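Section 4: Sorting and Pairing Socks at the Table

This section covers the sock stage of the Fliden laundry routine. It assumes you have finished Section 3 (drying) and that the wash is properly dry. If it isn't, go back. Damp cotton bundled tight smells by the following evening, whatever the packet of conditioner says.

Earlier editions of this guide promised that a household would never lose a sock again. We have taken that out. The method cuts down the number of odd ones left over at the end of a wash, and it makes the drawer easier to use in the morning. We wouldn't claim more than that, and we would be wary of anyone who does.

4.1 What you need

A table you can reach across without leaning on it.
A wipe-clean cloth. Checks are fine, stripes are fine. A plain white one makes white socks hard to spot.
The Fliden tray, or any shallow box of similar size.
One small bag for odd socks.
A decent light, from the side if you can manage it.

You do not need sock clips, numbered tags or the Brusus folding board. We tried the board for a whole winter. It makes a very flat sock, and a flat sock takes up as much of the drawer as a rolled one once you have slid your hand in to find it.

Note: The tray supplied with the larger Fliden set holds 12 bundled pairs of ordinary ankle socks. The leaflet shows it holding more. The leaflet seems to have been drawn with children's socks.

4.2 Laying out

1. Wipe the cloth and let it dry. Crumbs stick to knitted fabric and end up in shoes.

2. Smooth the cloth from the middle outwards. A thin plastic cloth will keep some creases whatever you do, and there is no point fighting them. Do not iron it.

3. Tip the socks out in one heap on the side you don't write with.

4. Pull out anything that isn't a sock. Handkerchiefs, flannels and the pocket linings of cheap shorts all turn up here.

5. Turn every sock the right way out before you start matching. People skip this and then wonder why two identical socks look like strangers.

6. Divide the heap by colour: darks, greys, whites, patterned. Four heaps are enough. Sorting by thickness as well sounds sensible and doubles the time.

Caution: Keep hot drinks off the table while the cloth is on it. Creased plastic doesn't give a mug a level place to stand.

4.3 Matching

7. Begin with the patterned heap. These are the easiest to match and they get the table clear quickly.

8. Next do the greys. Compare the cuff first, then the toe seam. The colour of the leg is a poor guide, as two grey socks bought together can fade at different rates if one spent a month under the bed.

9. Leave the whites until last. Under a strong lamp white socks lose nearly all their detail, and ribbing you could see perfectly well by the window disappears. If you can't tell two whites apart in daylight, call them a pair. Your feet won't object.

10. Put each pair down together, one on top of the other with heels facing the same way. Don't bundle yet.

Note: The Distaris chart that comes with some sets lists 60 sock types with a letter code for each. We have not found a household that uses it. It does fit the bottom of a drawer rather well.

4.4 Bundling

There are two usual ways, and each has its supporters. We have given both, with our doubts.

Method A, the roll

11. Lay the pair flat and smooth out the legs.

12. Roll from the toe towards the cuff, firmly but without stretching.

13. Open the outer cuff and turn it back over the roll, just once.

Caution: Turning the cuff back strains the elastic. How much it matters is argued over. On everyday socks we don't worry. On wool, or on anything with a cuff already going slack or fraying, use Method B.

Method B, the fold

14. Lay the pair flat, as before.

15. Fold the toe to the middle of the leg, then fold the cuff down over it.

16. Tuck the folded end into the cuff opening if there is room. If there isn't, leave it as it is and stand the fold on its edge in the tray.

Method B is kinder to the sock. It also comes undone if the drawer is opened roughly, so anyone who dresses in a hurry may find the kindness short-lived.

4.5 Filling the tray

17. Place bundles in rows, cuffs upwards, darks at the back.

18. Stop when a bundle needs pushing. An overfilled tray springs open the next time you take something out.

19. Put the odd socks in the bag. Keep the bag with the laundry basket and tip it out at the start of the next sort.

20. After three washes, use any sock still in the bag as a duster. The matching one may well turn up the following morning. We have no remedy for this.

4.6 Common problems

Bundles come apart in the drawer: the roll is too loose, or the cuff was turned over only halfway.

Bundles feel hard and lumpy: the socks were rolled crumpled. Smooth them out first (step 11).

Fluff on everything: a towel went in with the darks. Shake the socks outdoors and don't expect miracles.

The whole business takes too long: do the whites as one lot, unpaired, in a box of their own. It is untidy and it works.

Replacement trays are sold under part number 883 by Grewal. Before you order one, check that you don't already own a shoebox.

4.7 Greys and whites, midway through a sort
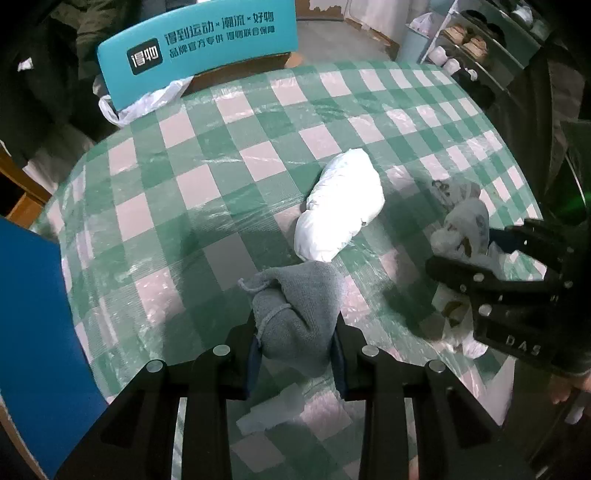 Marit writes that she has kept to Method B since November and still has a bag of odd socks, all of them grey, and that step 20 ought to say five washes because two of hers came back on the fourth. She also thinks we are unfair to the folding board, which she uses for tea towels.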